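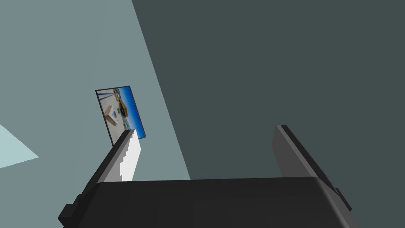
Two gray walls and one small picture.

Hi, I'm Mercy Minja, and I'm looking for people who can't decide what color to paint a room. I write a little newsletter called Plindico – it goes out to 3,973 readers, most of them renters or first-time buyers – and for the next series I want to follow real households while they dither.

You don't need good taste or a nice house! Last January I painted my own hallway in Gomport three times and still ended up with a green I can't look at before coffee, so you'll get no judgment from me.

I'm after 13 households in Gomport or Grillach. You should be 18 or over, have one room you plan to paint this summer, and have your landlord's okay if you rent. Kids, dogs and arguing couples all very welcome.

What I'd ask of you: keep a short diary for nine weeks (a few lines is plenty, voice notes are fine too), put up test patches before you buy any big cans, and talk to me on the phone twice, once before you start and once when you've lived with the color for a bit. I can change your name in print if you'd like.

I can't pay a fee, but I'll cover your sample pots and one can of wall paint from Correia, the paint store on the Grillach road. Keep the receipts and I'll pay you back.

To sign up, reply to any Plindico email with your town, the room, and the colors you're stuck between. I'm reading replies as they come in and I'll close the list on Wed 13 May.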